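Soment Rules

Soment Rules is a code of amateur stand-up grappling contested in the Bimden district and neighbouring areas. It permits throws, trips and clinch work, but forbids striking and any hold applied to the neck. Bouts are supervised by a referee and scored by three judges seated on separate sides of the mat.

A bout consists of 4 rounds of 90 seconds each. A clean throw on to the back earns the highest score, while a throw landing on the side or hip earns a lesser one. Competitors who leave the mat to avoid contact receive a warning, and a second warning gives a point to the opponent. If the scores are level, the judges award the bout to the competitor who attempted more attacks.

Competitors wear a short belted jacket and close-fitting trousers. Jackets must be clean and free of tears at the start of each bout, and a referee may order a change of clothing between rounds.
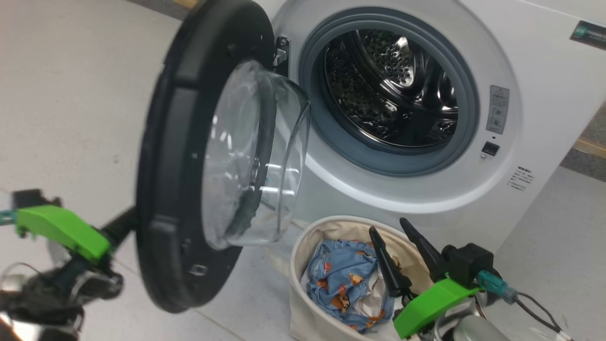
The sport is divided into 11 weight classes, with weigh-ins held on the morning of competition. Entrants must be at least 17 years of age to compete at senior level – juniors fight under a modified version in which sacrifice throws are not allowed.

The principal tournament is the Kesetti Cup, held each July. Clubs enter one competitor in each class, and the team title is decided by the total number of bouts won. The Inthanon club has traditionally favoured the lighter divisions, while Bimden has drawn most of its success from the heavier ones.

A revised rulebook took effect in January 2021. It shortened the rest period between rounds and gave medical staff the authority to stop a bout without consulting the referee.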